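Workshop Notes: The Disassembly Cell, Second Report

12/03/2025

This post continues the account of the disassembly cell under construction at the Wimunness shared workshop. The first report covered the bench, the power supply and the mounting plate. The present one concerns the arm, the gripper and the first work on a complete desktop computer.

Purpose of the build

The workshop receives retired office computers from two local sources. Members strip them for usable parts, and the remainder goes to a licensed recycler. The work is repetitive, and much of it consists of lifting small items out of tight spaces. The build is intended to establish whether a modest arm, assembled from printed parts and hobby servos, can take over a portion of that lifting. Removal of screws remains a manual task and is outside the scope of this stage.

Sylvie Sandhu designed the arm and wrote the motion software, which we refer to as Botel. I am responsible for the gripper, the wiring and the written record.

Changes made in November

The original fingers were too thin. They flexed under load, and the tips drifted apart when closed on anything wider than a memory module. The replacement set is thicker at the base and has a shorter reach. Print time for the full set was 27 hours — longer than we had planned, owing to one failed joint that had to be repeated.

The cable run was also revised. Servo leads now follow the outside of the forearm and are clipped at each joint. In the earlier arrangement they passed through the elbow, where they were pinched twice.

The wrist camera was retained. Its view takes in the fingertips and the area directly beneath them, and all approach positions are now checked from it before the arm is allowed to descend.

Work on the desktop unit

The unit selected for this stage contains a Dell motherboard, which was left installed in its case with the fan and cabling in place. This was a deliberate choice. A bare board on a flat bench is a much easier target, and it would have told us little about clearance.

The processor area was taken as the first approach position. The heat spreader offers a flat, reflective surface inside a metal bracket, and it is simple to locate from the wrist. 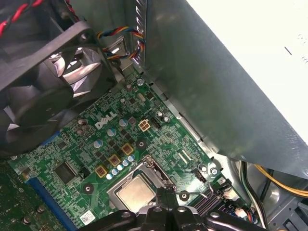 Clearance and cabling

The sheet metal of the case sets the practical limit on wrist rotation. Botel now holds a keep-out margin of 58 millimeters from any wall entered in the case profile. The figure is conservative and will be reduced once the elbow has less play.

Loose cables are a harder matter. They are not part of the profile, and their position differs from one machine to the next. For the present, the operator inspects the route by eye and ties back anything near the path of the forearm.

Reflections from the heat spreader caused some difficulty in locating its edges. Sylvie lowered the camera exposure and moved the bench lamp farther to the side. Detection is better, although the bracket and the spreader are still confused on occasion.

Outstanding items

The elbow bearing is to be replaced. The retention lever on the socket will continue to be opened by hand. A padded fingertip is being drawn up, and Purificación Collado has offered the use of her flexible filament for the first set.

Expenditure on this stage came to $200, most of it for servos. The case profile format will be described in the next report, together with the revised wiring diagram.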